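About Us

Kostness Home Robotics is a teaching and testing workshop in Skernville. We work on getting robots to do ordinary household jobs, mostly with cloth: making beds, folding shirts, sorting laundry, hanging towels. We run evening classes, take on paid testing work for small companies, and open the building to visitors twice a year.

Who we are

Magnus Semple and Olesia Kushnir started the workshop in a rented unit behind the old Vitier dairy. Magnus had spent his working life repairing commercial washing machines and wanted to know why a machine could wash 200 shirts and not fold one of them. Olesia taught high school physics. They put on a first class for adults, and four people signed up. Two of them still come.

We moved to our present building on Kuusk Street when the dairy site was sold. It has a classroom at the front, a workshop with benches, and a long back room set up with beds, laundry machines and household furniture. The back room is where most of the recording and practice gets done.

Muchen Hou runs the back room and writes the tasks. Nusrat Sandhu looks after the software and teaches the second-level class. Niall Yule handles bookings, school groups and the front desk, and is the person you will reach if you call.

What we do

Our main interest is teaching by hand. A person holds a gripper in each hand and does the job with them: picks up a sleeve, pulls it straight, folds it over. Cameras record what the grippers do. Those recordings are then used to train a robot arm on the same job. It is slow work, and a lot of it is repetition. A shirt never lands the same way twice, so one good fold isn't much use. You need many, starting from many different messes.

We also teach the older way, where you write out each move in advance. Students in the first-level class do both, so they can see where each one breaks down. Planned moves are fine for stacking boxes. They are poor at socks.

Testing work pays for a good part of the classes. Companies bring us a gripper or a set of fingers and ask how it handles thin cotton, or whether it can take hold of one layer of a sheet without taking the mattress pad too. We write a short report and return the parts. We don't sell equipment and we don't recommend one maker over another.

Open days

We hold open days in May and in the fall. They are free, and you don't need to know anything before you come. The last one was on November 21, 2021, and 101 people signed the book at the door, our best count so far.

The day runs in the same order each time. Niall meets each group at the front and gives a short talk in the classroom, with time for questions. Groups are up to 25 people, and we split larger ones. After the talk you walk through the workshop, where students have their projects out on the benches and will explain them if asked (and sometimes if not asked). Then you go to the back room for the demonstrations.

At the fall open day there were three. Olesia showed a robot arm placing folded washcloths in a drawer. Nusrat had a laptop set up with old recordings, so visitors could compare a first try at a task with a much later one. The third was hand-held gripper work with clothing, on the beds in the back room.

The gripper demonstration always draws the most questions. People expect it to look quick. A fold that takes a few seconds with bare hands takes much longer with two black fingers on each side, and it takes a while to learn how far to close them. Squeeze early and you push the cloth away from you. Come in too flat and you get the sheet as well. Visitors who sew tend to pick it up fastest.

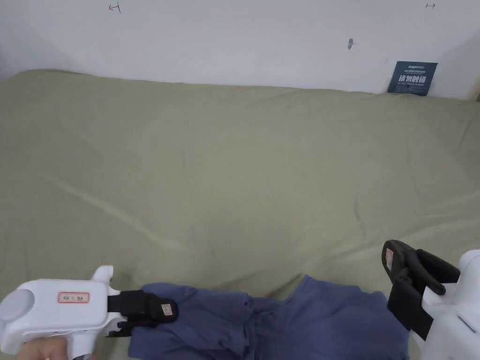
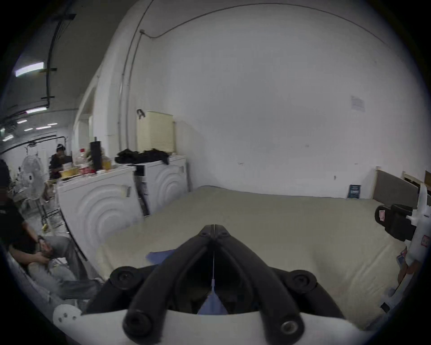 Gripper work on the beds in the back room.

After the demonstrations there is a practice table in the workshop where anyone over ten can try a pair of grippers on a dish towel. We keep the line moving, so expect one turn each, or two if you come near the end of the day. Coffee is in the classroom. Parking on Kuusk Street is limited, and the lot by the Vitier bridge is a short walk.

We ask visitors to leave display furniture and anything with a sign on it alone. The practice table is there for handling things, and you can be as rough with those dish towels as you like.

School and group visits

School groups can come on weekday mornings during term. A visit lasts two hours and covers the same ground as an open day, with more time at the practice table. We ask for one adult to every eight students. Teachers should tell Niall ahead of time what the class has already covered. Olesia has a version of the talk for younger children that leaves out the math, and a version for seniors that is mostly math.

We also take groups from libraries, clubs and workplaces. The Kostness quilting group came last spring and stayed an hour past their time, and Muchen changed two of our folding tasks after talking with them. One was a fitted sheet, which we had been starting from the wrong corner.

Classes

First level runs for ten evenings and starts in the fall. No experience is needed, but you should be comfortable using a computer. Second level is for people who have finished the first or have done similar work elsewhere — talk to Nusrat if you aren't sure which fits. Classes are kept small because the back room can only take two pairs working at once.

There is a waiting list for both levels. If you put your name down at an open day, it goes on the same list as everyone else's.

Our funding

We are a nonprofit. Class fees cover the teachers' pay, and testing work covers the rent and most of the equipment. Open days are paid for out of donations. Donated bed linen and clothing are useful too, as long as they are clean. Plain colors and prints are both fine. We have enough baby clothes for now.

Contact

The front desk is open on weekday afternoons. To book a group, ask about testing, or find out the date of the May open day, ask for Niall Yule. Please allow a few days for a reply in the weeks just before an open day.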